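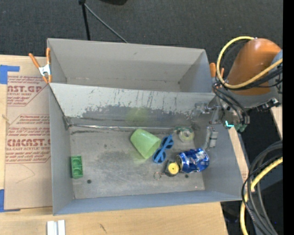
Mixed small items in the front bin, with the arm over the right-hand side.

I said I would write up the spending on the picking cell once the second round of purchases was settled. It is settled now, more or less, so this is where the money has gone and what I plan to buy next.

The arm was the big item and I've covered it before, so I'm leaving it out. What follows is everything that goes around an arm, which I had budgeted at 3000 dollars for the year. The total at the end of November was 3659. I'm not upset about that, but I would like to understand it before I draw up the next budget.

The bins are metal, and I'd buy metal again. They are heavy enough to stay put on the table most of the time, and the spring clamps look after the shared edge between them. The finish is another matter. The pale coating along the back wall of the front bin is scratched and flaking at the bottom, with shinier metal showing underneath. Bare metal throws reflections, and reflections confuse the vision software. I got a quote of 194 dollars from Lévesque to have a bin stripped and powder coated in a flat grey. A new bin costs less than that, so the next pair will be new and I'll treat them as something that wears out.

Cables and hoses were where I went wrong. I had one line for them in the spreadsheet and it should have been four. The yellow hose takes a wide loop off the arm and comes back across the front of it, and every metre of that has to be paid for, along with the fittings at each end. Then there are the black cables over the arm and the tubing down at the wrist. I bought the first lot of hose too short and bought it all again. If you are working out a length, put the arm in its worst position, measure along the route the hose will really take, and then add 15 per cent.

The gripper came from Umico. It does the job on most things. Replacement finger parts are slow to arrive, and I now keep a spare set in the drawer, which I had not planned to pay for. I looked at a Dreltesport unit as well. It was nicer to set up but needed its own controller, and that pushed it out of range for this year.

Test objects cost almost nothing. A plastic cup, a pair of blue sunglasses, a crumpled drink can, a roll of clear tape. The cup is the useful one, being translucent, and the can is good for shiny and dented. I had set aside money for a proper object set and didn't spend it. I may still buy one if I want to compare results with other people, but for daily work the kitchen and the junk drawer have been fine.

The acrylic sheet is still in its paper. It was bought for a guard and I keep putting off the cutting. I've counted it in this year's total anyway, as the money is gone.

For next year the list is short:

Two new bins, same size, matte finish.
A better mount for the camera – the current one moves if you lean on the table.
Cable carrier for the arm, so I can stop re-routing things.
Lighting, if there is anything left.

I have been asked whether Urnus would be cheaper for the whole package. On paper it would, by a fair bit, but their price leaves out freight and the mounting plate, and I'd be replacing parts that already work. I'll look again when the gripper wears out.

The spreadsheet needs tidying before I share it. I've split hoses, cables, fittings and tubing into separate lines, and moved the spare fingers under running costs.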